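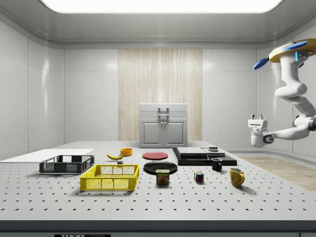
Vol. 2, No. 11

Thread. The Skilter people have a new kitchen storage plan out and my feed is full of folks swearing it changed their lives. I read all 50 pages. I have doubts.

The pitch: you own too much, you put it in the wrong spots, and if you buy the plan you will cook more. The first two, fine. The third I'd like to see proof of.

Their proof is a survey. 2428 people filled it out. All of them had already paid for the plan. Ask a gym full of people if they like gyms, see what you get.

Also no word on when they were asked. Day one after a big cleanout, I'd say I was a changed person too. Ask me in November when the bags of rice are back on top of the fridge.
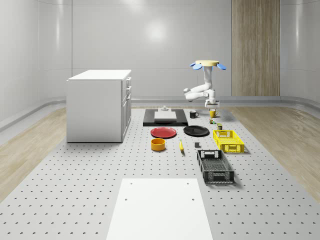
Skilter's big rule is "no blank sides." Any bare face on a cabinet has to get hooks, a rail or a rack, or you're wasting it. Really? Take the white cabinet up there. Drawers and doors down one side, and the front is just a plain white panel. I look at that and feel calm. Skilter would have six ladles on it by lunch.

I rented in Skundorbridge for years with one drawer that opened and one that sort of opened. Cooked every night. What got me cooking was being broke, and I don't see that in the plan anywhere.

Then there's the cost. The plan is cheap. The bins it tells you to buy are not. I priced the full list at the Wenine store and got to $200 before I hit the spice section -- and there is a LOT of spice section.

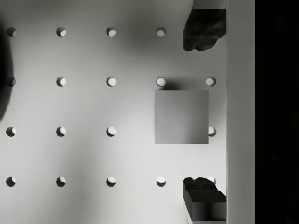

And the spice section wants matching jars, which you fill from the jars the spices came in. So now you've bought jars to replace jars. Somebody explain the savings to me.

To be fair, the Ankrah method (older, free, kind of ugly website) says put things near where you use them and stop there. I tried that one. Pans by the stove. It works okay. Took an afternoon.

Yes, I know, 2682 likes on the Skilter launch post. I've liked plenty of stuff I never did.

If you bought it and you're still using it a year on, reply and tell me. I mean that. Pictures of the inside of the cabinets please, and don't tidy up first.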